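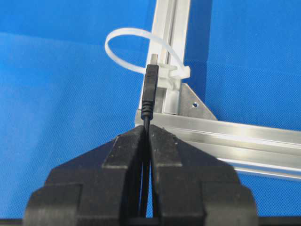 *Page last changed: May, 4:15 p.m.*

**Fledcombe opens hand-guided training station for cable work**

The Fledcombe technical center has opened a station at its Jutport site where staff teach a robot to handle small cables and connectors. The station belongs to the Plidier project, which studies how a robot can learn a task from a person who performs it first, either by moving the arm directly or by steering it from a control desk.

The first task chosen for the station is the handling of a USB plug. The robot grips the cable below the plug, holds the plug upright and brings it toward a white plastic holder fixed to an aluminum post. The task was selected by the project's technical lead, Ghislain Simard, after a review of work that is still done entirely by hand in the center's assembly rooms.

"A plug on a cable is a difficult thing to hold," Mr. Simard said. "The cable bends, and the plug leans with it. A person corrects for that without thinking. We want those corrections to be in the record, so we ask our operators to work at their normal pace and to leave their small mistakes in."

Operators may teach the task in two ways. In the first, the operator stands at the station, takes hold of the arm and leads it through the movement. In the second, the operator sits at a desk in the adjoining room and directs the arm with a hand controller while watching the camera views on a screen. The position of the arm and the opening of the gripper are recorded throughout, together with the camera views. The same task is taught both ways so that the results can be compared.

Four operators have completed the center's training course and are approved to use the station. Together they have recorded 520 demonstrations. Each one is reviewed before it is added to the project's collection, and the reviewer may not be the operator who recorded it. Demonstrations in which the plug slips from the grip are kept under a separate heading and will be used in a later study of how the robot should recover.

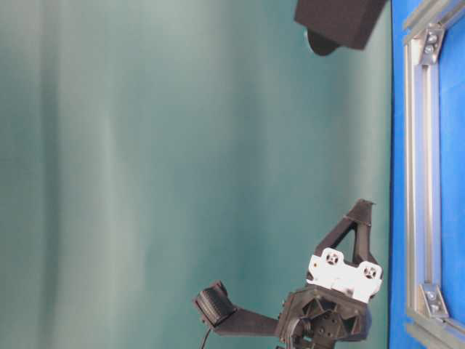 Keegan Beaulieu, who supervises the operators, said that remote control had required more practice than hand guiding. New operators tend to rush the last part of the approach, when the plug is close to the holder and the view from any single camera is least helpful. The course now includes a full session on that part of the movement alone, and operators are taught to pause, check each view in turn and continue only when the plug and holder are in line.

Mr. Beaulieu added that hand guiding has limits of its own. The operator's arm can block a camera, and a firm push on the robot can produce a movement that it would have trouble repeating by itself. Recordings affected in this way are marked during review.

The arrangement of the station was prepared with MacDonald, the center's workshop partner, which built the aluminum framing. The cloth backgrounds remain in place during all recording sessions. Changes to the station must be entered in the logbook before recording resumes, including any change to the position of a holder or a camera.

The center will hold an open session at the Jutport site on Saturday. Visitors will be able to watch both teaching methods and, under supervision, try the hand controller. Places are limited and should be reserved through the Fledcombe front office. Visitors under 16 must be accompanied by an adult.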